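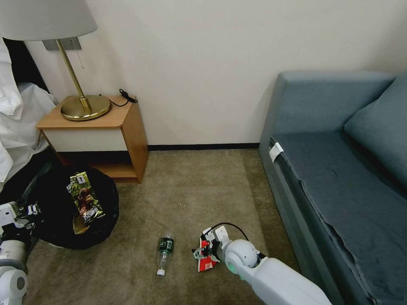 Hotel Tries Out a Robot for the Chore Before the Chores

The first job in any checked-out guest room, as anyone who has worked in housekeeping will tell you, is the floor. Before the beds are stripped or the vacuum comes down the hall, somebody has to bend over and pick up whatever the last guests dropped, and at the Marino, a family-run hotel with 106 rooms, that job is now being shared with a machine for part of the day.

The hotel began a trial in June with Molteso, a small company that builds two-armed robots for indoor cleaning work. The robot has been given a single task, which is to find trash on the carpet and get it into a garbage bag. Snack packages, empty bottles and candy wrappers are what it meets most often, and they all give it a different kind of trouble.

"A bottle is easy for me and you, and it's pretty easy for the robot too, as long as it doesn't roll," said Manikandan Kandasamy, who runs the trial for Molteso. "A crumpled wrapper is harder. It's thin, it's never the same shape twice, and the fingers have to come right down to the carpet to get hold of it."

The bag has been its own small headache. A person shakes one open with one hand without thinking, but the arms had a way of nudging the plastic closed as they reached in, and the team spent most of the first two weeks on little else. For now a housekeeper opens the bag and sets it down on the floor before the robot starts.

Maeve Carroll, the head housekeeper, admits she was not looking forward to any of it. She has been at the Marino long enough to remember a carpet machine that was supposed to save everyone an hour a day and ended up in a closet on the second floor. But she said she has warmed to this one, a little, mostly on account of her back and the backs of the people she works with.

"I'd love to never pick up another wrapper in my life," she said with a laugh. "It's slow, though - my goodness, it's slow. I can have a whole room picked up while it's still making up its mind about a bottle."

Kandasamy doesn't argue with that. A floor that takes Carroll a minute or so can keep the robot busy for a good deal longer, and tiny crumbs and specks are left for the vacuum. Anything under a bed or a nightstand is out of bounds for the time being. So is anything that might belong to a guest, and that turns out to be the question the staff ask about most. An earring or a folded receipt can look a lot like litter, and the robot has been told to leave alone whatever it can't name with confidence.

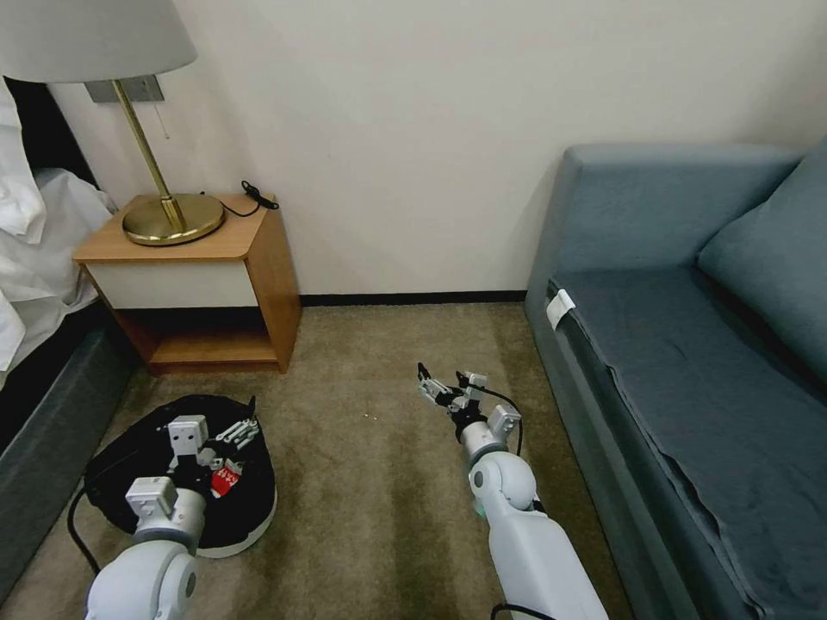 Two robot arms at work on the carpet between the bed and the sofa.

The trial covers 8 rooms, all on the ground floor, and a person from Molteso stays with the robot the whole time it is running. It works late mornings, after checkout and before the rooms are made up, and the housekeepers come through afterward and finish each room the way they always have. Carroll keeps a notebook on the linen cart where they jot down anything missed, and she hands it over to Kandasamy on Tuesday afternoons, usually with a cup of coffee and a few opinions that didn't fit on the page.

Nikau Rewi, the hotel's manager, said no one's hours have been cut for the trial and that he has no plan to buy a robot at today's speed. What he would like to see is a machine that can be left alone in a room and do an honest job of the floor while his staff get on with the beds and bathrooms. He thinks that is still some years away, and he said he is happy to be proved wrong.

Molteso has set itself a goal of 1,000 items picked up and bagged before the trial ends. After that, Kandasamy said, the team would like to move on to used towels.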